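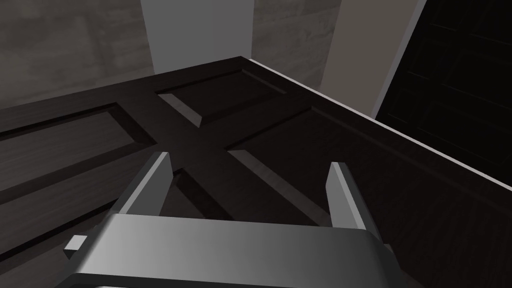 ## How to write and deliver a three-minute youth statement

These notes are for young people who will speak for their country or their organization at an international meeting for the first time. I wrote them after my term as a youth delegate, together with Ladi Nwankwo, who had the same role one year before me. Our speaking time was three minutes and our final text had 344 words. It was the seventh version.

### Before you write

Read the agenda item under which you will speak. I did not do this well enough in the beginning, and my first draft was a nice speech on a different topic. Find the exact title of the item, last year's report, and the statement your country gave then. Mark the places where young people are mentioned.

Then collect opinions from home. We made open discussions in Skisaden and Dremota, and we also put a short questionnaire online. We received 200 answers. Please do not try to put all the answers into the speech. Choose the problem which comes back most often and one proposal that a government can really do. For us the problem was that students in small towns could not pay for the bus to their training place.

Ask early who must approve the text. In some delegations it is only one adviser, in others it goes to two ministries. Our text stayed for nine days on somebody's desk, and we had planned for two.

### Writing the text

1. Start with the greeting, but keep it short. "Chair, distinguished delegates" is enough. If your country supports the statement of a larger group, say it in the next sentence.

2. Say who you are and whom you have talked with. One sentence.

3. Tell the problem with one concrete case. We wrote about an apprentice who left home at 5 in the morning to reach her workshop. Ask the person for permission, also when you do not use the name.

4. Say what has been done already. Your ministry will want this part longer. Try to agree on two sentences.

5. Make your request. Use a clear verb: "we call on", "we ask", "we invite". Put it before the last paragraph, so it will not be lost if the microphone is turned off.

6. Finish with thanks. We removed our quotation from a famous writer, and the text became better.

Write short sentences. The interpreters have to follow you in real time, and a sentence with four commas is difficult for them. Write abbreviations in full when you use them the first time.

### Practicing

Read the text out loud, standing, with a clock. Silent reading is much faster and gives you a wrong result. A comfortable speed for me was 115 words per minute, which is slower than I speak with friends.

My trainer was Čestmír Vondráček, from the debate club Bondarchuk. He asked me to read once with the radio playing next to me. It was useful, because in the conference room people walk, whisper and look at their phones, and you should not take it personally.

If English is not your first language, mark the stress in the difficult words with a pencil. I had problems with "implementation" and "intergenerational". The second one I replaced with "between generations".

### On the day

- Send the final text to the secretariat before the deadline. The address is normally in the information note for participants.
- Print two copies with large letters, on one side of the paper only.
- Check the list of speakers in the morning and again after lunch. The order changes often.
- Sit at your country's seat at least three speakers before your turn.
- Wait for the light on the microphone, then breathe, then start.
- If your time is cut to two minutes, jump to the paragraph with your request. Mark in advance what you will skip.

### After the speech

Send the text to everybody who took part in your discussions. We published ours on the Fasside page, in both languages, and wrote below it which ministry is responsible for the bus question. In December we asked that ministry for an answer in writing. It came after five weeks, and we put it on the same page, under the speech.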